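3.2. Le linge qui attend : ce que les foyers de Danow m'ont appris sur le tri

J'avoue que je n'avais pas prévu de consacrer une section entière au linge « entre deux ». Mon protocole de départ, rédigé en mai avec Xóchitl Mendoza, distinguait sagement le propre et le sale, et je pensais que cela suffirait largement (quelle naïveté !). Dès le premier entretien, Jovita Zamudio m'a parlé d'un pull porté une seule fois, trop frais pour la machine, trop fatigué pour l'armoire, et j'ai compris que ma grille avait un trou au beau milieu.

Nous avons donc ajouté une question au guide d'entretien : où vont les vêtements dont on n'a pas encore décidé du sort ? Les 30 foyers de l'enquête y ont tous répondu, souvent en riant, parfois avec une petite gêne. La chaise de la chambre revient sans cesse, bien sûr, mais le salon tient une place que je ne lui soupçonnais pas. Le canapé surtout — on y pose, on y plie, on y oublie. La figure 2 montre ce type de surface textile, un tissu gris tissé sur lequel un vêtement ou un linge rouge se repère tout de suite.

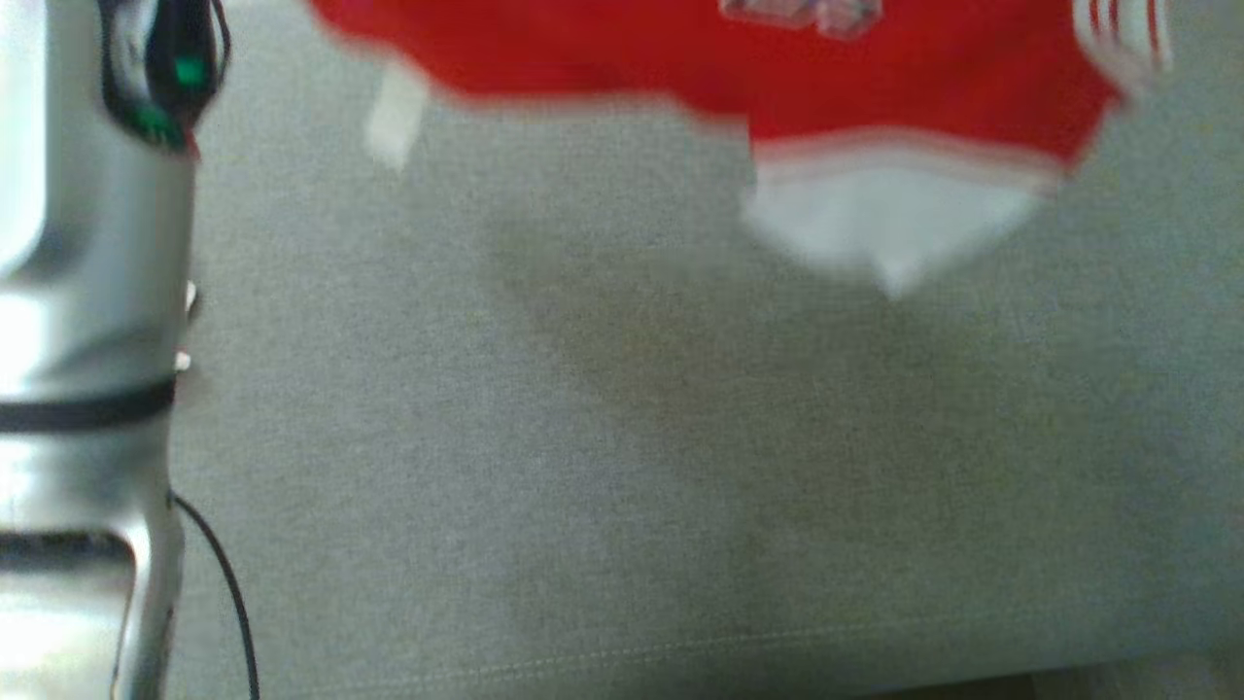

Ce qui m'a frappée en relisant les transcriptions, c'est la précision du vocabulaire. Sarahí Aguirre parle de son linge « en salle d'attente ». Gumaro Ventura, lui, distingue le tas « de ce soir » et le tas « de dimanche », et il ne supporte pas qu'on les mélange. Chez les enquêtés du quartier d'Ocampo, on entend plutôt « le linge à voir », une expression que je trouve merveilleuse et que j'ai fini par adopter chez moi. Nous avons relevé 138 passages de ce genre dans le corpus, tous codés à la main par Baltazar Bermúdez et moi, avec quelques désaccords mémorables sur la catégorie « peut-être sale ».

Ces désaccords méritent un mot. Baltazar tenait à coder selon l'état déclaré du vêtement, moi selon l'endroit où il était posé. Nous avons gardé les deux colonnes, un peu par lassitude, et je m'en félicite aujourd'hui : le lieu dit souvent plus long que l'adjectif. Un torchon posé sur l'accoudoir appelle un geste dans l'heure. Le même torchon dans un bac, même un bac qui traîne au milieu du salon, peut y dormir une semaine sans que personne s'en émeuve.
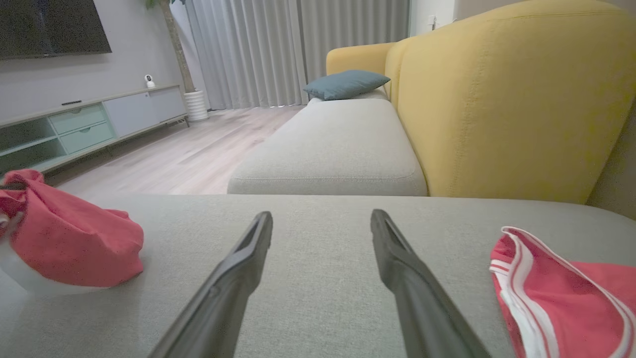

Les contenants jouent d'ailleurs un rôle ambigu. Plusieurs personnes achètent une corbeille pour « faire disparaître » le tas, puis constatent que le tas se reforme à côté, ou dessus. Jovita Zamudio en a acheté deux, une par enfant, et elles servent désormais à ranger des jouets. J'aurais aimé comparer ces pratiques avec celles de Jirnmont, où les logements disposent d'une buanderie commune, mais les entretiens prévus là-bas ont été repoussés et je n'ai pas voulu bâtir une hypothèse sur trois conversations de couloir.

Reste la question du partage des tâches, que je reprends en 3.4. Je signale seulement que « voir » le tas et « s'en occuper » ne reviennent pas toujours à la même personne — plusieurs couples s'en sont aperçus pendant l'entretien, ce qui a donné des enregistrements un peu animés. Xóchitl a proposé de traiter ces moments à part, avec l'accord des intéressés, et les extraits figurent en annexe sous la mention « Birnham », du nom de la salle où nous faisions nos réunions de codage.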